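Print this page
E-mail this page

Haltero Two-Arm Unit: Setup, Service and Replacement Parts

The Haltero is a two-arm mobile unit with a white torso shell, black arm segments and a two-finger gripper on each wrist. Kellby supplies it assembled, with the arms locked in the transport position and the grippers packed separately. This page covers first setup, the routine service schedule and the parts that owners can replace without sending the unit back.

Setting up

Place the unit on a level floor before releasing the arm locks. The base will tolerate thin carpet, but the first calibration should be done on a hard surface. Release the left lock, then the right. Both arms stay where they are until power is applied.

Fit the grippers with the unit switched off. Each wrist has a keyed collar, so the gripper goes on one way only. Push it home until the collar clicks and tighten the retaining screw with the key in the lid of the case. Do not use a power driver. A stripped collar is not covered by the warranty.

Switch on and wait for the status light to stop blinking. Run "Arms Level" from the service menu. Both arms come up in front of the torso and stop. Look at the grippers from behind the torso, at head height. They should sit at nearly the same height with a clear gap between them. If one is visibly low, run the shoulder offset routine on that side and then repeat Arms Level.

Checking the arms in the simulator

Every Haltero ships with a license for Nuvevness, the simulator used for our own acceptance tests. After an offset change or a joint replacement, load the new calibration file there before running the real arms at full speed. The furnished room is the one to use for this. It has a long table, a desk and small objects to reach for, and the head view shows both arms at once.

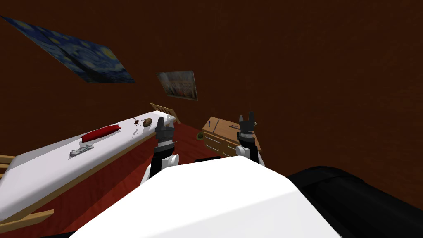
Start with Arms Level again, then move each arm through its full range at slow speed. Watch for contact between the upper arm and the torso shell. If the simulated arm touches the shell, the offset is wrong and the file should not be sent to the unit. Go back and measure the shoulder a second time.

The head tilt is stored in the same file. An incorrect tilt value gives a slanted view and can throw off reach planning even when the arms are fine. Set it before you work on the grippers.

Routine service

Every 100 hours: wipe down the finger pads, check the retaining screws and look over the cable where it enters each wrist. Clean the pads with a damp cloth only. Solvent hardens them.

Every 2,000 hours: replace the finger pads and both wrist cables, and regrease the elbow joints with the Obeidat joint grease listed below. Use one sachet per elbow. Extra grease works its way out past the seal and collects dust.

The torso shell comes off with 3 screws along the lower edge. Lift it straight up. There is a ribbon connector behind it with enough slack to lay the shell on a bench, and it does not need to be unplugged for elbow work.

If a gripper will not close fully

Take off the finger pads and try again. A pad seated crooked is the usual cause. If the fingers still stop short, check the wrist cable for a kink and run the gripper homing routine. "The motor itself is rarely the problem," says Ivar Nyberg of the Kellby service desk. "Please try a new cable before you order a gripper."

Replacement parts

Finger pads, pack of 2
Wrist cable, left or right
Gripper assembly, two-finger, with collar and screw
Obeidat joint grease, single sachet
Torso shell, white, with screws

Give the unit's serial number when ordering. Wrist cables changed length in August, and the older collar needs the older cable. The number is on the plate under the rear handle.

Related items

Haltero transport case
Haltero charging base
Nuvevness additional seat license
Kellby service key set
Shoulder offset gauge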